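Print this page | E-mail this page

Filed under: Grant Reports > Community Programs > Adult Learning

Garard Evening Learning Program
Progress report to the Vasconcelos Fund
Submitted 10/5/25 by Kam-wah Yen, Program Manager

Where things stand

This report covers the second half of the grant. The first half was covered in the report we sent in spring, and I have not repeated the background here except where a figure changed.

Enrollment stands at 624 adults across the Garard and Rindemero sites. Our target for the full grant period was 809, and I expect to come in under it. The English classes filled early at both sites and have waiting lists. The bookkeeping and basic math classes did not fill, and at Rindemero we combined two math sections into one after the third week.

Of the people enrolled, 275 have finished at least one full course. Most of those are in English levels one and two. Level three has a longer course and its first group does not finish until after the winter break, so none of them are in that number yet.

Staffing

We began the period one teacher short. The level two opening at Rindemero was filled by a substitute for five weeks, and the permanent teacher started after that. She came to us from the Fuddale adult school and had taught the same textbook before, which saved us some training time.

Two of our classroom aides left for full-time jobs. One has been replaced. I am holding the other opening until we know whether the second math section comes back in the next term.

Teachers asked for paid planning time in the last survey. We now pay for one hour a week per class, taken from the part of the budget that was set aside for outside speakers. The Fund approved that change by letter.

Childcare

Childcare during class hours was the largest single request from students last year. We opened a room at Garard with two licensed staff. It takes children from three to ten and runs on all four class nights. Attendance in the Garard level one class has been steadier than it was last year, and several students told their teachers the childcare room was the reason they could keep coming.

Rindemero does not have a room that meets the licensing rules. The restroom on that floor is too far from the only space we could use. We looked at paying for home care vouchers instead, but the paperwork was slow and only four families applied. I do not plan to continue the vouchers.

Schedule and transportation

The bus company moved the last run on the Fuddale line 25 minutes earlier in the summer. Students who ride that line were leaving before the end of class. We moved the start time at Garard from 6:30 to 6:00 and shortened the break. That fixed the problem for most riders but made it harder for people who get off work at 5:30 — a few of them moved to the Rindemero classes and two dropped out.

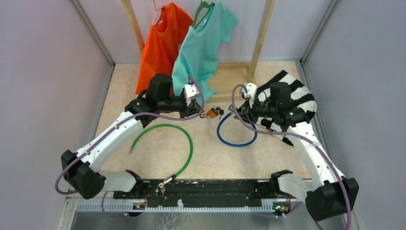 Spending

Spending is in line with the budget overall. Teacher pay is slightly under because of the opening at Rindemero. Childcare is over, mainly because the second licensed worker cost more per hour than we planned. Books and supplies are on budget.

We have $3,000 left in the voucher line. I would like to move it to childcare at Garard, which would cover the overage through the end of the grant. Please let me know if the Fund needs a separate form for this or if a letter will do again.

Things that did not go well

The placement test is still a problem. It takes too long to give, and it puts too many people in level one who should be in level two. Teachers spend the first two weeks moving students between rooms. We tried a shorter version in the last intake and it was faster, but the results were no better.

Our student records are kept in two systems that do not talk to each other. The Rindemero numbers in this report were put together by hand. I checked them twice, but the completion figure could change by a few people once the paper sign-in sheets are fully entered.

We also did not hold the open house that was in the work plan. The date conflicted with a school district event and we have not set a new one.

Plans for the next period

— Reopen the second math section at Rindemero if at least twelve people sign up
— Replace the placement test, with teachers from both sites choosing the new one
— Move all records into the system used at Garard
— Hold the open house
— Fill the open aide position at the start of term, if the math section goes ahead

The final report will include results from the first level three group and a full list of expenses. Receipts for this period were sent to the Fund's office in a separate package.

We use cookies to remember your settings and count visits to this site. By continuing to browse you agree to our use of cookies. Accept | Read more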